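Local Health Governance, Unit 4: Hospital districts and who runs them
Handout, June

Read the Allitz charter before class. It's short, and vaguer than it looks.

A hospital district is a local government with the power to tax property. The Allitz district levies on 1345 parcels and runs one clinic, at Durkero. Its board says the district is "accountable to residents." Ask how. Board seats are appointed by the county, the meetings start at 2 p.m., and the minutes for the last budget vote run to 70 words.

Compare Misetti, where the board is elected. Supporters claim elections fix the problem. Maybe. The winning candidate in the last race got 268 votes, and no one ran against the other incumbents. I would not call that much of a check.

Terms to know: levy, enabling statute, ex officio seat, indigent care, interlocal agreement.

Watch for the word "partnership" in the readings. In the Ndung'u contract it means the district pays and a private group decides the clinic hours. The contract promises 400 visits a month and names no penalty for missing that.
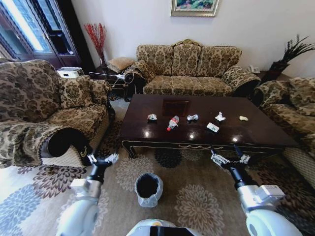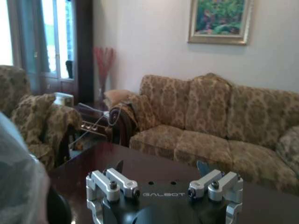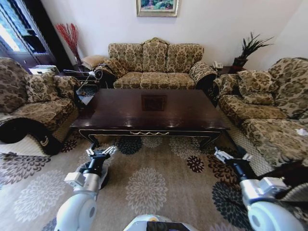

Can an appointed board raise the tax rate without a public vote?
It depends on the enabling statute. Many set a cap, and the board can move the rate freely under it. Find the cap first, then see how close the current rate is.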